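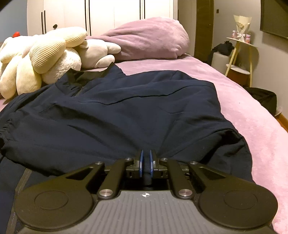 Odeck parallel gripper holding a fold of a navy zip jacket on a bed.

Home
Grippers
Finger pads
Spares
Trade accounts
Contact

Odeck hand-held parallel gripper, with blue finger pads

Aug 24, 2019
By Fereshteh Yazdani

We sell the Odeck for £581, with one pair of pads fitted. Before you put it in the basket, please read what we think it can and can't do, as we get a fair few returns from people who bought one expecting the ironing to be finished by teatime.

The Odeck is a two-finger gripper. Linkage arms on each side bring the finger pads together and keep them facing each other as they close, so the grip is the same whether you have a thick sleeve in there or a single layer of cotton. You can use it in the hand, to try out a job and record how it is done, or bolt it to an arm. The arm is not included and we don't stock one.

What it is good at

Pinching cloth. A jacket lying flat gives the pads very little to get hold of, and the way round that is to come straight down, close, and let the fabric ride up between them into a small ridge. The Odeck does this well. Our workshop hand, Herman Lubis, prefers it to the Wanyama we used to carry, whose hard tips tended to skate over anything with a lining.

It is also decent with cardboard tabs, towels and the sort of light plastic tub you find in a packing room.

What it won't do

Fold your washing. Picking up a jacket is the first two seconds of folding a jacket. After that something has to find the cuffs, decide which way up the thing is, deal with a zip that has gone its own way and notice when a sleeve has ended up underneath. None of that is in the gripper. You would have to supply it yourself in software, and we have yet to see software we would leave alone with a basket of clothes.

In April we put the Odeck on a customer's arm and ran it on mixed laundry, one garment at a time. It got hold of 24 out of 31 at the first try. We were pleased with that until we looked at how many ended up folded in a state you'd put in a drawer, and the answer was four. Dark clothes were the worst, and anything with elastic at the wrist came a close second. Herman did the same pile by hand while the arm was being reset.

Shop-floor work is a fairer test. If your parts arrive the same way round every time, a gripper like this can earn its keep. A bedroom doesn't work like that. The bedding is soft, things get left on it, and the next garment is never where the last one was. Rolusov's sales sheet calls its own model "home ready". We asked them what that meant and are still waiting.

Pads

The blue pads wear and should be treated as a consumable. Check them for shiny patches and change both together. They wipe clean with a damp cloth. Don't use solvent, and don't trim them with a knife to get into tighter gaps (we can always tell).

Looking after the joints

Leave the pivot screws alone unless there is play in the arms. If there is, nip each one up a little at a time and open and close the jaws between turns. Fluff is the usual cause of a sticky jaw, so brush it out before you blame anything else.

Price and delivery

Gripper with one pair of pads: £581
Gripper with spare pads, mounting plate and the Curano hard case: £883

Trade customers can ask for a unit on loan before ordering. Returns are accepted if the pads are unmarked. If you tell us what job you have in mind we will say whether we think it's daft, and we've talked a good number of people out of buying one.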